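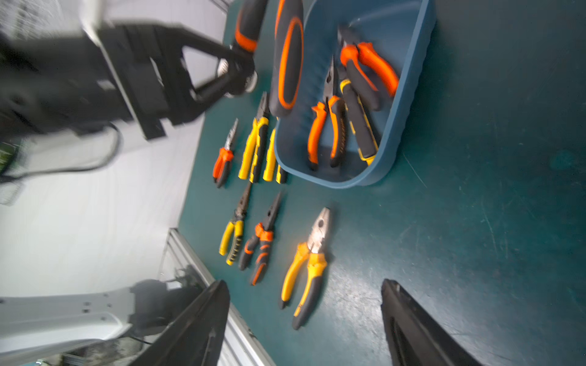 Sorting pliers: by handle color or by what they do?

Nelside Workshop Forum > Benches and Storage > Hand Tools
Last updated: April

benchleft
I have two sets of pliers that have ended up mixed together. One set has orange and black handles and the other has yellow and black. There are needle-nose in there, small ones, diagonal cutters and combination pliers, and some of the types repeat between the sets. They all get used at the same bench.

Right now the system is one blue plastic tray on the mat. Whatever is in use comes out of the tray, and whatever is finished with goes back in. By the end of a job most of them are lying on the mat to the left of the tray and I am picking through the pile to find the cutters.

I want to split them up and I can't decide how. By color keeps each set together, and I can see at a glance if one is missing. By type means I go to one spot for cutters and take whichever pair is there. I don't have wall space over this bench, so please don't say pegboard.

gritstone_lane
By type. Color tells you which set it came from and that only mattered on the day you bought it. When I want to cut a wire I want cutters.

oldvise
By color, if the sets are different quality. I keep my good ones apart from the ones I use to pull nails. If they are all mixed by type you will grab the nice pair for the ugly job every time.

gritstone_lane
Then put the ugly pair in a drawer. You don't need to sort the whole bench for that.

oldvise
The ugly pair was in a drawer. Then it was on the bench. Then it was in the tray with the others.

mill_pond_42
Is the tray deep enough to stand them up in? I cut down a plastic file box and stand mine handles up, cutters at one end, needle-nose at the other. It takes less room than laying them flat and you can read the whole lot from above.

benchleft
No, it's a shallow tray with a raised rim. Long handles already hang over the edge if I don't pay attention to how I put them in. It holds a few pairs laid side by side, and then they start to overlap and the handles catch on each other.

mill_pond_42
Then the tray is too small for the job and sorting won't fix it. Get a second tray.

fenceline
I'd go the other way and use the tray less. If the mat is where they end up, let the mat be the place. Lay them in a row with the jaws all pointing away from you, in the same order every time. I have done it like this for seven years. The tray is for screws and small parts that roll.

gritstone_lane
A row on the mat uses up the mat. Where do you work?

fenceline
In front of the row. The bench is deep. I can see that on a narrow one it would be a problem.

benchleft
It's not very deep, but I tried this today anyway, with the jaws pointing up. It was good for one job. The trouble is putting them back in the same order. I put one down in the wrong gap, then the next one had to go somewhere else, and after that it was just a pile with better posture.

Two rows worked better than one. The upper row was what I use constantly and the lower row was everything else. I still had some in the tray and had to check both places.

tarpaper
Trace them. Put a sheet of paper over the mat, lay the pliers out how you like them and draw around each one. Leave it there for a few weeks. If you stop following the outlines, the layout was wrong, so move them and draw again. When you are happy, cut it out of foam.

oldvise
Foam is a lot of work and it locks you in. Buy one more pair and you have to cut a new sheet.

tarpaper
Leave a blank area on the right side. I've added to mine and it was fine.

oldvise
I have the Renosberg plier rack, the one with the slots. It sits on the back of the bench and doesn't need a wall. The handles go down through the slots and the heads stay up. The smaller ones wobble. I put a strip of rubber along the inside and that took care of most of it. It would hold everything you've got, I think, depending on how wide the handles are.

benchleft
I looked at that rack at Nic Aodha Hardware. They had one on the shelf. My worry is the orange handles, because they have a lot of curve to them and I don't know if they would drop through. I might bring a pair in and try it.

gritstone_lane
Bring the fattest pair, not the nicest pair.

mill_pond_42
Also check how far it sticks out. I had one like that and kept hitting it with my knuckles when I filed anything.

quietgarage
I'm going to disagree with everyone and say the sorting doesn't matter very much. What matters is when you put things away. If you put each tool back before you pick up the next one, you can keep them in a bucket and you will still find the cutters. If you leave them out until the end, the best rack in the world is empty and the bench is full.

gritstone_lane
That doesn't work if you're going back and forth between two tools. I'm not racking the needle-nose every time I pick up the cutters.

quietgarage
Two out is fine. I meant when there are a lot of them out.

fenceline
I agree with this more than I'd like to. My row only works because I clear it between jobs.

benchleft
Update on this. I spent the evening trying it by type with the tray as one of the zones. The tray was for the small and thin ones, needle-nose mainly, and the bigger combination pliers stayed on the mat fanned out at an angle so I could get a hand around each pair without moving its neighbor. Cutters went in between. Halfway through I changed my mind and emptied most of the tray again to see how the other version would look. There is also a fork on the bench.
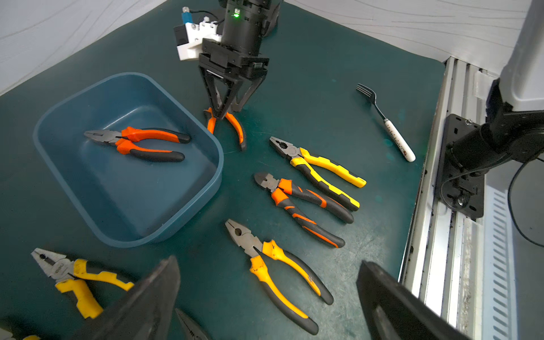 With the fan I noticed that the angle matters more than the order. When the handles run down toward me on a slant, my hand lands on them naturally. When they're straight up and down I have to turn my wrist. I hadn't thought about that before. It also takes more width, so the tray has to sit over to the left.

The yellow combination pliers are the ones that give me trouble. There is more than one pair of those and they look nearly the same from above, so if I sort by type they sit together and I pick up the wrong one. I may put a dab of paint on one handle.

tarpaper
Colored heat shrink is better than paint if you can get it over the handle. Paint comes off where your palm goes. Or use a paint marker on the head near the joint, where you don't touch it.

oldvise
Or a file notch in the end of the grip. You can feel it without looking.

gritstone_lane
Are they really different sizes? If they do the same job, keep one on the bench and put the other in the car.

benchleft
One has slightly longer handles. I like the longer one for twisting. You might be right though. I don't remember the last time I needed both in the same job.

mill_pond_42
What mat is that? Mine has curled at the corners and I am looking for another.

benchleft
It came from Stuvarlow with some other bench things. I don't see the same one on their site now. It scuffs, so if you care about looks it may bother you. I've got pale marks all over it.

fenceline
Put the tray on the side of your weak hand. You pick up small parts with that hand and tools with the other. If you have them both on the same side you are always reaching across.

quietgarage
I'd say the opposite. Tray on the strong side, work in the weak hand. It depends on whether you hold the work or clamp it.

fenceline
I clamp almost everything, so maybe that's the difference.

benchleft
I hold most of it. So the tray might be on the wrong side. I'll try it on the right for a while.

For now the plan is by type, fanned out on the mat, with the small ones in the tray. The second yellow pair goes in the car. If the orange handles fit the Renosberg rack then I'll start over, and I'll post which pairs went through the slots and which didn't.

oldvise
The diagonal cutters are the ones that stuck in mine. Try those first.

benchleft
OK, I'll bring those along with the biggest pair.

mill_pond_42
If you end up not using the rack and they won't take it back, I'd be interested. I have moved my filing to the other bench.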